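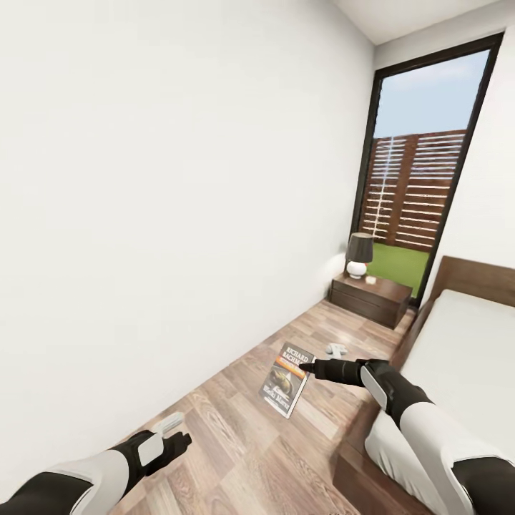
Slide 1. Simulated bedroom, both arms in view, right index finger at the paperback.

Start with the title, then straight to the point: we compared two hand controllers, Bresik and Clerkora, in simulation, and I am less impressed than the May write-up was.

Ask the room what they think the hand is doing. Pointing? About to press? Give them a moment. A still can't settle it, and our success score didn't settle it either.

Set-up, keep it short. Same arms, same room, same start pose. 50 runs each. The job was to pick a flat thing off a floor and put it on the bed.

Bresik: 58 per cent. Clerkora: 50 per cent. Do NOT say "Bresik wins". Four runs' difference. I wouldn't buy a kettle on that.

What bothers me:
— A thin book on planks is a contact problem, and contact is where I trust the simulator least. Sequeira (the physics settings, for anyone new) lets fingertips slide under covers far too easily.
— We changed the friction value once and 20 runs flipped. Pause here.
— The bed side gets in the way of the right arm. Both controllers are poor at that and the score hides it.

Someone will bring up the Adiddale demo. It was one take, soft objects, no floor. Be polite.

What I'd want before spending money: real hand, real floor, 2 kinds of book, and somebody else doing the scoring.

Skip the wrist camera slide if we're past ten to four. Questions.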